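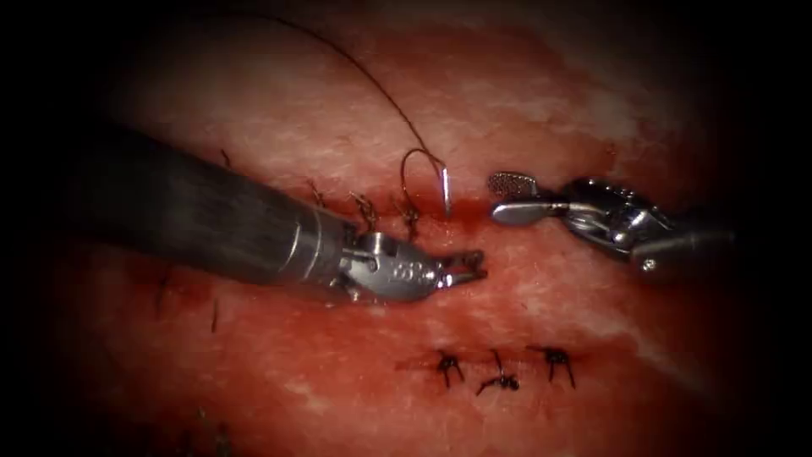
One customer wrote to us last month that the Matubbar had stopped the nightly argument about which service had the film they wanted, and asked whether it would also tell them when a film was about to leave. It does, and the details are further down this page.

Matubbar streaming box by Marnura

The Matubbar is a small box that plugs into the back of your television and puts all of your streaming services in one list. You search once, by title, actor or director, and the box shows which of your subscriptions has the film or series, in which quality, and whether there is an extra charge to rent it. It doesn't include any subscriptions of its own. You sign in with the accounts you already pay for.

What it does

Search across services. Type a title with the remote or say it into the remote's microphone. Results from services you pay for come first. Results from services you don't pay for are shown in grey underneath, and you can turn these off in Settings.

Leaving soon. Any title on your watchlist is checked overnight against the expiry dates the services make available. If a title has 30 days or fewer left, it moves to the top of the list with the date beside it. Some services give very little notice, and a few give none at all, so a title can still go without a warning.

New episodes. Follow a series and the box adds a marker when a new episode or season appears in your region. It will not tell you what happens in it — episode descriptions are hidden until you have watched the one before.

Profiles. Up to 5 people can have their own watchlist. Children's profiles can be limited by age rating, and a PIN is needed to leave them.

Watchlist size. Each profile holds up to 600 titles. Watched titles can be cleared automatically or kept.

What is in the box

Matubbar unit
Remote control with two AAA batteries
HDMI cable
Power adaptor with UK plug
Printed quick start card

An Ethernet cable is not supplied. The box works over Wi-Fi, but we suggest a wired connection if your router is close to the television.

Price and delivery

The Matubbar costs £78 including VAT. There is no monthly fee for search, watchlists or the leaving soon list. Delivery within the UK is free from our Mirkden warehouse and normally takes two to three working days. We also deliver to the Channel Islands and the Republic of Ireland, and the cost is shown at the checkout.

You can return the box within 30 days if you don't get on with it. Please sign out of all your services before you send it back. The option is under Settings, Account, Sign out everywhere.

Will it work with my television?

You need a television with a free HDMI socket. For 4K you need a 4K television and, with most services, the more expensive type of subscription. Older televisions with only a SCART socket are not supported, and we don't recommend the cheap converters.

The earlier Baduvwood box is no longer sold. It still receives catalogue updates, but it will not get the leaving soon list, as it has too little memory to store the dates. Watchlists can be moved from a Baduvwood to a Matubbar with the transfer code shown on its About screen. The code lasts for one hour — if it runs out, just ask for another.

Known problems

The July software update caused the voice search to miss titles beginning with a number. This has been fixed in the current version. If your box still does it, go to Settings, System, Check for update.

Cast and crew searches sometimes mix up two people with the same name. You can report this from the title's page by pressing the menu button and choosing Wrong person.

Titles that are listed under a different name in the UK may appear twice. We are working through these.

Page last updated: Tuesday, October 30, 2018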